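Nistberg Play Kitchen, Room 3
Weekly safety check with comments, Monday before opening

Table surface: OK. Wiped end to end. Ran a bare hand over the whole white top and found no splinters or rough spots. The holes in it are clean inside, and I'm so glad we finally bought the little bottle brush for those!

Table legs and bolts: OK. All tight. It didn't budge when I leaned my full weight on it.

Plates, bowls, cups: OK, one pulled. A yellow saucer had a chip on the rim (sharp!) so it went in the bin. Everything else got the thumbnail test and passed.

Play food: OK. Squeezed every piece over the sink. The Loltine fruit is holding up wonderfully, even after a whole summer of being served to anyone who sat down. Peel stickers are all gone now. Anything that fits in the small-parts tube stays on the high shelf until the under-threes have left.

Ketchup bottle: OK. Cap is on tight, label has no lifted corners. Still the favorite by a mile.

Toaster oven: COMMENT. Door opens and closes smoothly and both knobs stay put when tugged. Please keep it well in from the table edge, it's heavier than little arms expect. Tag reads 600 watts, so it stays on its own outlet.

Floor: OK. Mat lies flat, 20 inches clear on the walking side. 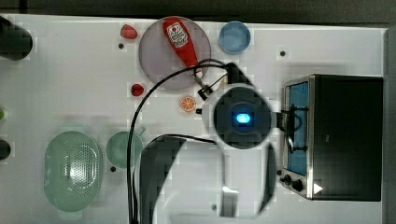 How often should the play food be washed?
Once a week in warm soapy water is plenty for most pieces, and right away for anything that has been in a mouth. Let it all dry on a rack overnight before it goes back in the basket.

Storage bins: OK. The new Bravenness lids fit beautifully and have finger gaps, so no more pinches.

First aid box: FIX. Low on small bandages. Added to the Matei order.

Sign-off: open for play. Recheck the toaster oven spot after lunch.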